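Print this page | E-mail this page

Reporting Armed Conflict — Handout 4: Who Says So?
Instructor: Cecilia Quansah
Revised May 3, 2025

Last time we looked at maps. Most of you now distrust maps, so we can move on to casualty figures.

1. The morning number

Every army has a spokesman, and every spokesman has a number. It arrives early, it is usually round, and it describes the other side's dead. Your own side's dead come later, by name, from hospitals and cousins.

Our working case is the fight for the Culano crossing, in March. I have boiled it down to what you need. Culano is a river town with one bridge that takes trucks. The Wumirow Brigade held the east bank. The Sabbagh Front held the west bank and, depending on which press office was awake, the bridge.

On the first night the brigade announced 24 enemy fighters killed and 2 of its own wounded. The Front announced that it had suffered no losses and had also avenged them. Read that again before you quote it.

2. Sorting what you have

Take any sentence in a war report and ask who could have known it. "The bridge was shelled before dawn" can be known by anyone in earshot. "The enemy is demoralized" can be known by the enemy. "Reinforcements are on the way" can be known by the person who sent them, and he has reasons to say so whether or not he did.

Put each claim under one of these headings:

Seen by the reporter
Told by a named person who was there
Told by a named person who was not there
Told by an office
Everybody says

The last heading will be your longest. Leave it out of the story, or label it.

3. Verbs

"Liberated," "seized," "entered" and "captured" can all describe the same six men walking into the same post office. Choose the dull one. "Cleansed" belongs inside quotation marks, with a name next to it. "Clashes erupted" tells us that the writer doesn't know who fired first, and it would be more useful to say that.

"Advance" needs a distance or a place. The brigade advanced daily for most of the month. Had all of it been in the same direction, they would have reached the sea.

4. Displaced people

The Fleseck relief office registered 769 people from Culano in its first list. The brigade's press release said 2,000 had fled "terror." Both figures went around the world, often in one article, sometimes in one paragraph.

They may both be right. A register holds those who stood in line and gave a name. It misses people who went to relatives, people who won't give a name to anybody with a clipboard, and people still walking. An estimate from a press office holds whatever the press office put in it. Print the figure with its owner, say what was being measured, and don't split the difference. The average of a list and a guess is a guess with a decimal point.

5. Bodies and hospitals

Hospital staff are good sources on the dead who reach the hospital. Ask which side of the line the hospital is on, and whether the road to it was open. Ask if the figure includes yesterday. Ask whether it includes civilians, and who decided. A man in boots is not always a fighter, and in Culano in March everyone wore boots.
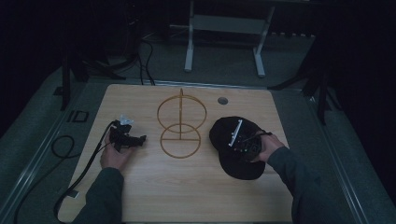
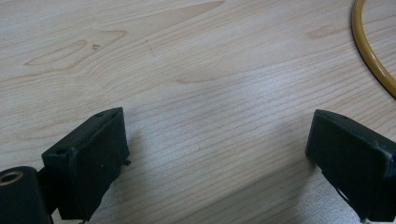 Grain and glare on a pale wooden tabletop, second picture.

6. Corrections

You will be wrong, probably on the first day and probably about the bridge. Correct it in the next story, high up, in plain words. "Earlier reports said" is a coward's phrase when the earlier report was yours.

Nhyira Yakubu's seminar paper, on reserve at the library desk, follows one false report of a commander's death through its whole career. He was killed in the morning, gravely wounded by lunch, and gave a radio interview that evening in a bad temper. It's a short paper. Please return it with the staple in.

For next class

Bring one battle report from any conflict, no longer than a page. Mark every claim with its heading from section 2, and underline every verb you wouldn't swear to. Then rewrite it using only the first two headings. If you end up with one sentence, hand in the sentence.

Share (24) | Comments (2)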